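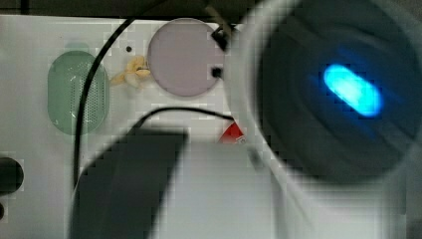
White panel with green speaker grille and round inset, seen from above.

Panel Care and Cable Routing: Frequently Asked Questions
Dridilport Learning Center, Equipment Office

Who may use the panels?
Any registered member of the Center may reserve a panel for up to 2 hours. Reservations are made at the Equipment Office. Groups of more than four should reserve the larger bench in the Coetzee Room.

How should the white surface be cleaned?
Wipe it with a soft, slightly damp cloth. Do not use scouring powder or solvent. Marks that remain after wiping should be reported to the office.

May the speaker grille be wiped as well?
Yes, with a dry brush only. The holes are very small and liquid must not be applied to them. Please do not press on the grille or attempt to remove it.

What should be done with scraps left on the panel?
Pick up small pieces of material by hand before wiping, including anything resting against the round inset. Scraps go in the bin beside the door. Parts that may belong to a kit go in the lost parts tray.

Where should the cables run?
Thin black cables may cross the panel in a loose curve. They should not be pulled tight, knotted, or taped to the surface. Check that each cable is free before moving any device on or next to the panel.

Can the black fittings at the edge of the round inset be adjusted?
No. Fittings are set by staff. If one seems out of place, leave it and notify the office.

Is there a charge for damage?
Ordinary wear is not charged. Replacement of a panel lost or damaged through misuse is billed at $300.

Whom should I contact?
Gert Mthembu, Equipment Office, extension 87. Requests for changes to the November schedule must be made in writing.

Last updated: Friday, March 27, 2020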